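Workshop notebook: the oil finish trial, second round 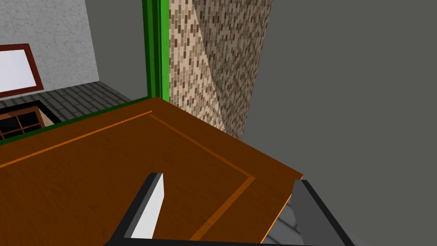

Hemmin, September

Last updated: September, 4.40 pm

Back to the hardwax oils. I said after the first round that I didn't believe the Dulex claims and I still don't, but Naheed Sandhu wants a fair comparison before we order for the winter jobs, so this is the fair comparison. Panels with a wood grain and a grooved border are most of what we get asked to finish, and the groove is where every one of these products gives trouble. Flat boards tell you very little. The rep's sample was a flat board.

What I'm testing: Plema (the one we use now), Zirkell two-part, Dulex single coat. Same sanding for all three, 150 then 180, nothing finer. The Dulex leaflet says to stop at 120, and I did two extra pieces that way so they can't say we got it wrong. Total 38 test pieces, numbered on the back in pencil. Some of the numbers have already gone faint under the oil, so use marker next time.

Application. Plema went on with a white pad as usual, thin, buffed off after fifteen minutes. No surprises. Zirkell has to be mixed and then you have a couple of hours before it thickens in the pot. I mixed too much the first time and threw a third of it away. At their price that ought to go into the sum, and it never does when people compare cost per square metre. Dulex is meant to be flooded on and wiped. Flooding a groove is a bad idea. It sits at the bottom, and when you've wiped the face and gone for your tea it creeps back up and leaves a shiny line along the edge. Nine pieces did this. I went back over them with a rag wrapped round a bit of dowel and got most of it out, but that's a second job on a one-coat product.

Rub test. Naheed set up the weighted felt block and ran it to 1,000 strokes on one piece of each. Plema showed a dull track. Zirkell showed a fainter one, if you tilt it to the window. Dulex was somewhere between the two. We carried on with the Zirkell to 2,075 strokes, where the felt came off its backing, so that figure is about our glue and says nothing about the oil. Please don't let it turn up in a quote to a customer. I know how these things get repeated.

Water rings. Wet glass left overnight, one per product. Plema marked, and the mark had mostly gone by the afternoon. Zirkell didn't mark. Dulex left a pale ring which is still there as I write. I'd like to see it repeated before anyone gets excited, as the Dulex piece had only had two days to cure and the leaflet asks for up to seven. Then again the front of the same leaflet says "ready tomorrow" in large letters, so which is it?

Colour. Naheed thinks the Zirkell comes up redder on the darker stuff. I can't see it. I put three pieces face up on the bench with the numbers hidden and asked her to pick out the Zirkell, and she got it wrong once and right once. Two goes proves nothing either way. She says the light was poor. We'll do it again by the big doors in the morning, with more pieces, and I'll write down the answers before she looks.

Smell: Zirkell is the worst of them for the first hour and then fine. Dulex hangs about. The store still smelt of it this morning with the vent open all night. The tin says low odour. Low compared with what?

Rags -- laid flat on the rail outside, not bunched in the bin. I found two in the bin. Whoever it was, please read the back of the tin. Linseed is linseed whatever name they print on it.

Where I've got to. I wouldn't change from Plema on what we have so far. Zirkell did better on water and probably on wear, but the waste in the pot and the mixing will annoy everyone by the second week, and I've only one person's word for the coverage, and he sells it. Dulex I'd leave alone for anything with a groove. Naheed disagrees about the Zirkell and wants it for tabletops only, which may be sensible. Tabletops don't have grooves, and you can mix for a known area.

Still to do:
- repeat the water rings once everything has had its full cure
- heat test with the mug, same mug each time
- blind colour check by the doors
- repair test: scratch, spot sand, re-oil. This matters more to me than the rub test. Customers don't rub things with felt, they drop keys on them.
- weigh the Zirkell tins before and after so we have our own coverage figure
- new felt, better glue

The two extra Dulex pieces sanded to 120 feel rough to me and drank more oil. No better in the groove. Kept on the top shelf -- don't use them as stirring boards.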